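# About Zultwood

Zultwood is a small school for people who want to make, mend and alter their own clothes. We teach in the evenings and on Saturdays, in two rooms above the old Nondel shoe store, and we've been at it long enough that some of our first students now bring their kids to the August classes.

We love clothes. We love the odd ones most – the coat with a lining somebody clearly agonized over, the work shirt patched four times in four different threads, the prom dress that has been let out, taken in and let out again. You can learn a huge amount from a garment that has had a life, and most of our teaching starts with turning one inside out and having a good look at how it's held together.

## How we got going

The school began as a repair night. Nnamdi Akpan had been doing alterations for a dry cleaner for years, mostly hems and zippers, and customers kept asking him to show them how it was done. He couldn't do that at the counter with a line out the door, so he borrowed a room, put up a sign and brought his own machine. People came with bags of stuff! Jeans, mostly, and a lot of coats with the pocket linings gone.

Repair night turned into a beginners' course, and the beginners' course turned into a second one when the same people wanted to know how to put in a sleeve. Nnamdi still teaches the sleeve class himself. He will tell you it's the best three hours in the whole program, and he has opinions about ease and notches that he is happy to share well past closing time.

## What we teach

**First Stitches** is for complete beginners. You'll thread a machine, wind a bobbin, sew a straight line and a curve, and hem something you brought from home. Hand sewing gets a whole evening to itself, with running stitch, backstitch, slip stitch and how to sew on a button so it stays. If you have never held a needle, great, come along.

**Mend It** runs all year and you can join any week. We cover darning, patching, zipper replacement, torn seams and what to do with a stretched-out neckline. Knits and wovens behave so differently that we keep separate weeks for them, and the knit weeks fill up first (everyone has a T-shirt they can't let go of).

**Make It Fit** is the alterations course. Waistbands, shoulders, tapering a leg, shortening a sleeve from the cuff or from the top. Bring clothes you really wear. It's much easier to care about a dart when it's in your favorite pants.

**Wash, Dry, Keep** is our shortest course and the one we get the most mail about. It covers fibers, care labels, water temperature, stains, and how to store wool over the summer. We added it after seeing how many of the repairs on our tables had started out as laundry problems: felted sweaters, elastic cooked in the dryer, underarm fabric worn thin by too much bleach. A T-shirt with a print on it goes in inside out, on cool, and dries flat or on a line. White cotton can take more heat than most people give it. Silk is tougher than its reputation. There's a whole evening on stains alone, and it gets pretty lively.

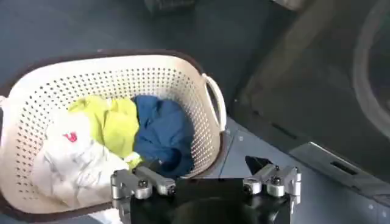

Hallgrímsson wrote to us after taking Wash, Dry, Keep that reading the labels had changed the way the whole house does laundry, and that two wool sweaters had come through the winter looking better than they went in. The same letter asked for a follow-up session on down jackets. We thought that was a wonderful idea, and it's now the last evening of the course.

**Pattern Table** is for students who have finished First Stitches or can already sew a simple garment. You trace, cut and adjust a pattern, sew a test version in cheap cotton, pick it apart and do it again. It can be slow going in the middle weeks. Then somebody tries on a shirt that fits across the back for the first time in their life and the whole room stops to look.

## How classes work

Groups are small, and there are always two teachers in the room for the beginner courses. One leads at the front and the other goes from table to table, so you never have to sit with a jammed bobbin for long. We supply machines, irons, thread and shears. You bring the fabric or the garment, and a notebook if you like to write things down.

We teach on plain mechanical machines. They're heavy, they're easy to open up and clean, and what you learn on them carries over to nearly anything you might have at home. If you'd like to bring your own machine, please do! We'll help you get to know it, including the stitch dial you've been afraid to touch.

Tea is on in the back room at the break. Cookies turn up more often than not.

## The Zinell shelves

Our library is called the Zinell shelves, after the family who gave us their sewing books and a big run of home patterns when they moved. It has grown a lot since then. At the last tally, on 24th September, the catalog stood at 916 patterns, sorted by garment and then by size. Students can borrow up to 3 at a time and keep them for a month. We ask that you trace them and leave the originals uncut – some of them are the only copy we've ever come across.

The books are for reading in the school. There's a good chair by the window, and the tailoring manuals are on the second shelf down.

## Repair night is still on

The free repair night that started everything still happens once a month. It's open to anyone, enrolled or not. Come early if you have a zipper, they take a while. We keep a repair book by the door where every finished item gets a line, and the most recent entry is number 3203, a child's raincoat with a new snap.

We do ask you to sit with us and take part in the mending. You might sew the whole thing or you might hold the flashlight, and either is fine. Clean clothes only, please.

## Visiting us

The entrance is the green door to the left of the Nondel storefront, one flight up. There's an elevator at the rear of the building, and the bell beside it rings in our front room. You're welcome to drop in during any Saturday class to see how it all works, meet the teachers and have a look through the patterns. New course dates go up on the door and on the Classes page at the same time.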